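Naren Service-Hours Controller for Draft Systems

Share 20
Comments 2

The Naren is a wall-mounted controller that closes the beer and wine lines of a draft system when the permitted hours of sale end and opens them again when they begin. It is made by Groltimbridge and is meant for bars, restaurants, and event halls where the license sets different closing times for different days, or where one building holds areas with different permits.

The controller does not check identification and does not decide who may be served. It acts on the schedule entered by the license holder. The license holder remains responsible for knowing the hours that apply at the address, including any local ordinance that is stricter than the state rule.

How it works

Each draft line is fitted with a normally closed valve between the keg coupler and the faucet. The controller holds the valve open during permitted hours. When the schedule reaches the cutoff, power to the valve is removed and the line closes. A power failure has the same effect. Gas lines are not touched, so keg pressure is held overnight.

One base unit drives up to six valves. Larger systems use additional base units joined by a data cable, with one unit set as the primary. The primary holds the schedule and passes it to the others. If the data cable is unplugged, a secondary unit continues on its last stored schedule and shows a yellow light.

A warning output is provided for a bar-top lamp or buzzer. The warning interval before cutoff is set by the manager. In most installations it is matched to the last call announcement.

Schedule and business date

The clock keeps calendar time and business date as separate values. Sales after midnight belong to the previous business date until the rollover time is reached, and the schedule is written against the business date. A bar that opens in the evening and closes after midnight therefore needs a single entry for that night. Managers who have used a plain timer switch often enter the night as a pair of entries the first time. The controller accepts this but reports an overlap on the display.

Holiday rules are entered as exceptions. An exception may shorten the hours, extend them, or close the lines for the full business date. Exceptions do not repeat from year to year unless the repeat box is checked. Leave the box unchecked for election days and for holidays that fall on a different date each year.

Daylight saving changes are handled by the clock. Where the rule in your area says that the repeated hour may or may not be used for sales, set the repeated hour option to match. The factory setting treats the repeated hour as closed.

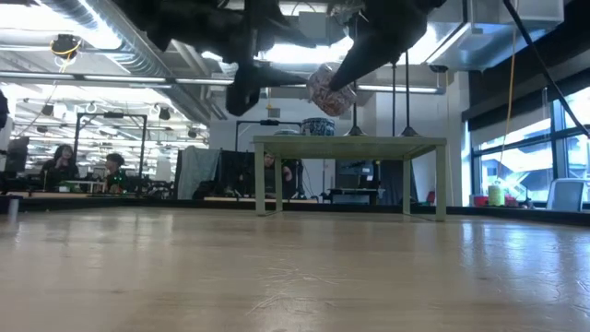
Small green table with bowl and dish.

Access levels

Two access levels are provided. The manager level can edit the schedule, add exceptions, and export the log. The staff level can view the current status and close the lines early. Staff cannot reopen a line after cutoff. Reopening outside the schedule requires the manager code and a typed reason, and both are written to the log with the time.

Codes should be changed when an employee with manager access leaves. The controller does not expire codes automatically.

Event log

The log records every opening, closing, override, power loss, and schedule edit. Entries cannot be deleted from the keypad. When the memory is full the oldest entries are overwritten, so export the log regularly if your permit requires records to be kept. The export is a plain text file written to a USB drive.

The log shows when a line was able to pour. It does not show whether anything was poured. Sites that need volume records should add the Kukasent flow meter, sold separately, which connects to the same terminal strip and adds a volume column to the export.

Installation

The base unit must be mounted on a dry interior wall. Do not mount it inside the cooler. Valves may be mounted inside the cooler and should be placed as close to the coupler as the line allows. Use food-grade tubing and refit all clamps after cutting the line.

Valves must be open during line cleaning. Select Clean from the manager menu before connecting the cleaning pump. Clean mode is logged as its own event type and ends when the manager cancels it or the cleaning timer runs out. Rinse the valve with the line. A valve left with cleaning solution in it will need a new seal early.

Bottled product and spirits are outside the scope of the controller. A spare relay can be wired to an electric cabinet lock if the lock is supplied by its own power source. The relay is a dry contact and supplies no voltage.

In the box

Base unit and mounting plate
Power supply
Terminal cover with screws
Manager reference card
Installation guide

Valves, tubing, and data cables are ordered separately. State the inside diameter of your line when ordering valves.

Firmware note, 15 November 2019

This release corrects a fault in which an exception entered for the current business date after midnight was applied to the next business date. Units shipped since April with the Nogueira display board need the display file as well as the main file. Install the display file first.

Warranty and support

The base unit is covered for two years from the date of purchase. Seals are wear parts and are not covered. Damage from mounting inside a cooler is not covered.

Technical questions: Ayana Gebremichael
Orders and valve sizing: Anathi Jacobs

Include the serial number from the underside of the base unit in any message.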